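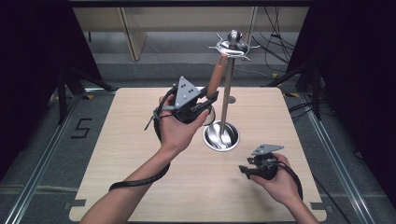 ¿Dónde conviene guardar los utensilios de cocina que se usan a diario? En un soporte de pie sobre la encimera, al lado de los fogones, y el resto en un cajón.

Llevo desde septiembre con ese sistema y antes lo tenía todo en el cajón grande, el de debajo del horno pequeño. Se atascaba cada dos por tres con el cucharón. Cambié a un soporte metálico, de los que tienen un vaso redondo de acero en la base y una varilla alta con ganchos curvos arriba. Lo compré en Hirville y me costó 15 euros. Pesa 520 gramos en vacío, lo puse en la balanza de la repostería.

En los ganchos cuelgo lo que tiene agujero o anilla en el mango. Lo demás va al vaso. Las cucharas las meto con la pala hacia abajo y los utensilios con mango de madera los dejo apoyados contra la varilla, con el mango hacia arriba.

Un par de cosas que he ido viendo en casa:

El vaso acumula agua en el fondo si se guardan las cucharas recién fregadas. Ahora las seco con un trapo y una vez por semana le doy la vuelta al soporte en el fregadero.

Los mangos de madera no van al lavavajillas. Tengo dos que se abrieron por eso y los he lijado, pero ya no quedan igual.

Si se cuelga todo lo pesado en el mismo lado, el soporte cojea. Reparto el cucharón y la espumadera en ganchos opuestos.

Jerome Mercado me preguntó en la entrada anterior si no se llenan de grasa al estar fuera. Algo sí, sobre todo los que menos uso. Esos han vuelto al cajón, que ahora cierra bien.

Me falta decidir qué hago con el batidor, que es demasiado ancho para el vaso y no tiene anilla.

Imprimir esta entrada
Enviar por correo electrónico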